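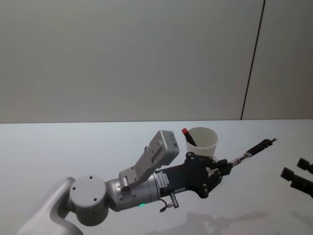 Pen-to-cup test

The pen-to-cup test is a small bench trial for comparing robot grippers, wrist cameras and the controllers that drive them. One arm picks up a pen, holds it over a bare table, and either drops it into a cup or passes it to a second arm that does the dropping. I've been running versions of it for longer than I'd like to admit, and since the old entry on this wiki was only two lines I've rewritten it from my own notes — please do correct me on the talk page if your bench does it differently!

Origins

The name comes from Jytte Zoëga, who wrote up the first version while she was working at Prandham. Her rig had a single arm and a coffee mug, and she mainly wanted to know which of two finger designs lost its hold less often. Assunta Guerra added the second arm later on, and hers is the version most of us mean now. (She still calls it "the cup thing", so don't go searching her notes for the proper name.)

Equipment

You need two arms on a plain table, a gripper on each, a camera fixed near the wrist, a cup and some pens. I like a pale tabletop and a blank wall behind. It does make for soft reflections under the arm, and these fooled my first depth settings completely, but a patterned cloth was worse in every way. The cup should be plain and fairly wide. Pens are more of an argument. A fat marker is easy and tells you very little, while a slim pen with a clear barrel is horrible for the camera and a bit slippery for the fingers, so I use both and keep their scores apart.

Grippers

Most people begin with linkage fingers, the sort where jointed bars on either side bring two blocky tips together. They're forgiving when the pen isn't quite where the camera thinks it is, and they'll close happily on thick or thin barrels. The trouble is that the tips on many of them swing in a slight arc, so if you grab close to the table you can scuff it or nudge the pen away before you've got it. Sliding parallel jaws don't do this, but the set I borrowed from Haddad was so wide that it knocked into the cup on the way past.

Where you hold the pen matters a lot too. Pinching near one end leaves plenty of barrel for the other arm to take, and I'd always do it that way for a handover, though a weak grip will let the pen droop.

Cameras

A wrist camera on an angled bracket sees the fingertips and the pen together, and I wouldn't go back to a fixed one on a stand. Do check the bracket for wobble. On my Skadden mount a loose clamp moved the view just enough to spoil 34 runs in a row, and I blamed the software for a whole afternoon.

Scoring

A full set is 100 attempts with each gripper. An attempt counts if the pen ends up inside the cup and the cup is still standing. Guerra also takes a mark off if the second arm has to try the handover more than once; I don't, but I do write it down. The shared log holds 2,770 attempts as of February, nearly all of them with linkage fingers, so please send in your parallel-jaw numbers even if they're embarrassing.

Controllers

I've tried the Zukdale controller and the one that came with the arms. The Zukdale is gentler when both arms have hold of the pen, while the supplied one tends to tug. Slowing everything down by half cured most of the tugging, at the price of a very dull morning.

Related articles
Wrist camera brackets
Two-arm handover
Linkage fingers and parallel jaws
Clear objects and depth cameras
Fingertip pads: rubber or bare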